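The everything drawer, part two

Right. Kettle's on, I've got maybe forty minutes before I have to be out the door so this will be quick and probably full of mistakes.

For anyone who missed part one: we're moving the spare bed into the small room, which means the side table goes, which means its drawer has to be emptied. The drawer. You know the one. Takeaway menus from the place in Hodis that shut, three keys to nothing, batteries of unknown status. I did the paper half last week and felt very pleased with myself and then didn't touch the rest for days.

So last night I tipped the lot out on the spare bed. Bad idea if you're a person who wants to sleep in the spare bed. Good idea if you want to be forced to finish. The red quilt is the only big flat surface left in the house that isn't under a pile of something else, and at least things show up on it. On the old grey doona I'd have lost half of it.

First job, the crochet. I forgot how much of it I'd shoved in there. I went through a phase in January, two winters' worth of yarn ends from the Wekbridge market, and made a heap of small things with no plan for any of them. Rings, ruffly bits, little rounds that were going to be coasters or hair things or a garland. Hair clips got involved at some point. The brown one with the cream ruffle I still really like. The black one too, though I remember swearing at it, black yarn at night under a bad lamp, never again.

Borghild Engström from my Tuesday-that-isn't-on-Tuesdays-any-more group taught me the bumpy loop stitch, the one that comes out like petals. She does it without looking. I do it with my tongue out. There's a cream ring in the pile that was my first go at it and the loops are all over the place but it's staying, I don't care.
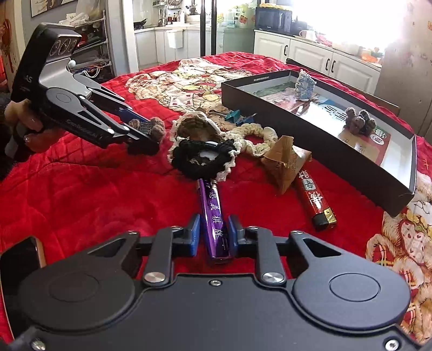
Anyway the rule I set was: crochet in one pile, useful in another, and everthing else has to be argued for out loud. Which is a stupid rule when you live with someone who can hear you arguing.

Useful pile so far. Binder clips, which I buy constantly because I can never find any, and of course that's where they all were. They're going in the kitchen for the chip packets and the frozen peas. Hair clips, keep. Lighters, keep, but not in a drawer with yarn in it, what was I thinking. They've gone in the high cupboard with the candles and the birthday stuff. I like the shiny purple one best. The red one can go in the camping tub, if I ever find the lid of the camping tub.

Then the odds and ends. Little packets of this and that. I am a terror for keeping little packets. If it comes with a nice fold or a nice bit of paper I'll put it aside "for something" and then it's 2026 and I'm holding it over a bin having feelings. Some went. Not all of them. Don't look at me.

Containers: I had a look at the Negussie drawer inserts everyone goes on about and they're lovely but they come in sets of 16 and I have one drawer. One. So I've cut down some cereal boxes and lined them with leftover wrapping paper. Looks a bit primary school. Works fine for now. The side table itself is going to my cousin in Ilteck if she can get the ute, otherwise it'll be out on the nature strip with a sign on it like everyone else's.

What I haven't solved is the crochet. Options are
sew them all onto one long string and call it bunting
give the rings away as scrunchie things at the school fete
put them in a bag and deal with it in another year

Leaning towards the bunting. I counted 13 pieces that are properly finished, ends woven in and everything, and that's enough to go across the window in the small room if I space them out. The half-done ones can be unravelled. Or go in a bag. Probably a bag.

If anyone has a trick for stopping ruffles going flat in storage please leave a comment, mine are always squashed by the time I pull them out and steaming only sort of fixes it. I've tried stuffing them with tissue. Tissue is a pain.

Part three will be the linen cupboard, god help us. Kettle's boiled ages ago, have to run, haven't even packed lunches yet.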